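Teltbridge Citrus Share: Your Questions Answered

How does the share work?
You sign up for a season, and every other Tuesday we pack a box of whatever is ripe and bring it to your pickup spot. Some boxes are heavy on oranges, some lean toward lemons and limes, and once in a while there's a pomelo the size of a bowling ball (the kids tend to claim that one!).

Where do I pick up my box?
We have 3 pickup spots: the farm stand in Teltbridge, the side porch of the Benavides bakery, and the Lakeo parking lot by the bike racks. Boxes are out by 4 in the afternoon and we pack up at 7, so if you're running behind, please drop us a line and we'll do our best to hold yours overnight.

How much does it cost?
A full season is $47 a month. You can split a share with a neighbor, and plenty of our members do, though we do ask that one person's name goes on the account so we know who to write to.

Can I skip a box when I'm out of town?
Of course. Let us know by Sunday night and we'll add the credit to your next month. You can skip up to 3 boxes a season.

Do you spray your trees?
We don't use any sprays on the fruit itself. The old grove out at Flastimside gets compost in September and a good deal of hand weeding, and that's really the whole program.

My limes have bumps and darker patches. Are they okay to eat?
They're fine, and we get this one a lot! A homegrown lime is hardly ever the smooth, even green you may be used to from the store. A dimpled peel, a bit of olive mottling on the sides or a little peak at the stem end won't change the juice one bit. If a lime feels soft or smells off, though, toss it and tell us, and we'll tuck an extra in your next box.
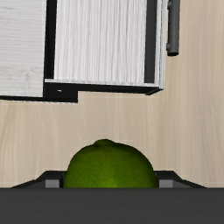

How should I store everything?
Oranges and grapefruit are happy on the counter for a week. Lemons and limes do better in the fridge, in a closed bag, where they'll keep for several weeks. Please wait to wash them until you're ready to use them.

Can I return the box?
Yes, please do! Fold it flat and leave it at any pickup spot.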